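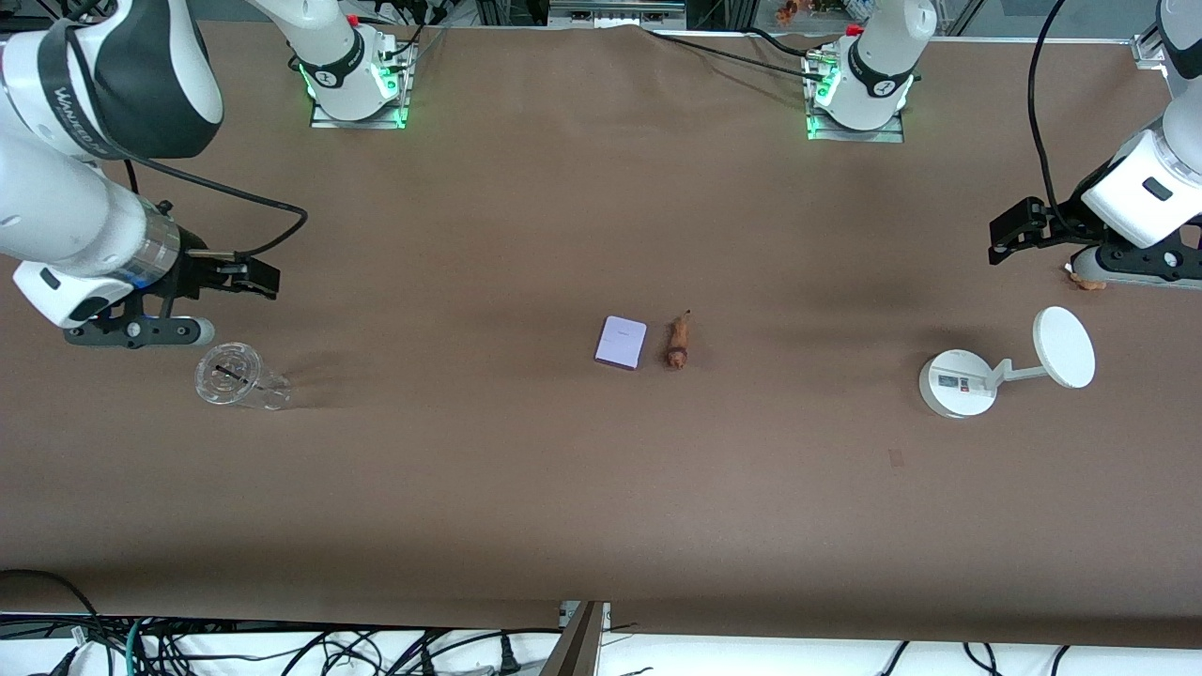

A clear plastic cup with a round lid, lying on its side on a table covered with brown paper

A plastic cold cup is a lightweight drinking vessel used for iced coffee, juice, soft drinks and other beverages served at or below room temperature. It is usually transparent and is sold with or without a separate lid. Most are meant to be used once, although thicker versions are made for washing and reuse.

Shape and construction

The typical cold cup is a tapered cylinder, wider at the mouth than at the base. The taper lets empty cups nest in a stack. Small steps or ribs molded near the bottom keep nested cups from wedging together, and a cup without them can be hard to pull free with one hand. The mouth ends in a rolled rim, which stiffens the wall and gives the lid something to grip.

Walls are thin and flex when squeezed. A full cup is held most securely near the rim or at the base, where the plastic is stiffest. An empty one is easily knocked over, and because of the taper it rolls in a curve when it lies on its side.

Materials

Clear cups are commonly made of polyethylene terephthalate (PET), polypropylene or polystyrene. PET is glossy and hard to crack, but it softens and warps when filled with hot liquid. Polypropylene is slightly cloudy and stands up better to heat. Polystyrene is clear and stiff and tends to split along the wall when crushed. Polylactic acid, made from plant starch, looks much like PET and also loses its shape in heat.

The materials are difficult to tell apart by eye. Many cups have a resin code molded into the base.

Lids

A lid is made to fit one rim diameter, and cups of different volumes often share the same rim so that a shop can stock a single lid. The main types are the flat lid, with a cross-shaped slot or round hole for a straw; the dome lid, which leaves room for whipped cream or crushed ice; and the sip lid, which has a raised opening and needs no straw. Lids for cold cups are generally not watertight. A closed cup that tips over will leak through the opening and sometimes at the rim.

Manufacture

Most cold cups are thermoformed. A heated plastic sheet is drawn into a mold, cooled and trimmed, and the rim is then rolled in a separate step. Heavier cups may be injection molded. Scrap from trimming can be ground and fed back into the sheet.

Among smaller makers, Skotach began with flat lids and added clear cups later. Its Flullent line has 4 sizes, 2 of which take the same lid. The cups were packed 200 to a carton at the company's plant in Darley until August, when packing moved to a building shared with the paper goods supplier Benkirane. The full Skotach catalog lists 173 items, including trays and portion containers.

Use on tables and counters

Chilled drinks cause water from the air to condense on the outside of the cup, leaving a ring on whatever is underneath. Wooden tabletops are often protected with coasters or a covering. Brown paper is a common covering for craft tables and casual meals. It soaks up small drips and can be rolled up afterward, but it weakens when wet and does not stop a full spill from reaching the table.

Disposal

Acceptance of plastic cups in household recycling varies by locality. Where they are taken, they are normally emptied and rinsed first. Cup and lid may be made of different plastics and may have to be separated. Straws are small enough to fall through sorting equipment and are often excluded. Cups made of polylactic acid require industrial composting and are not suited to PET recycling.

See also
Paper cup
Drinking straw
Tumbler
Kraft paper

Last edited September 29, 2021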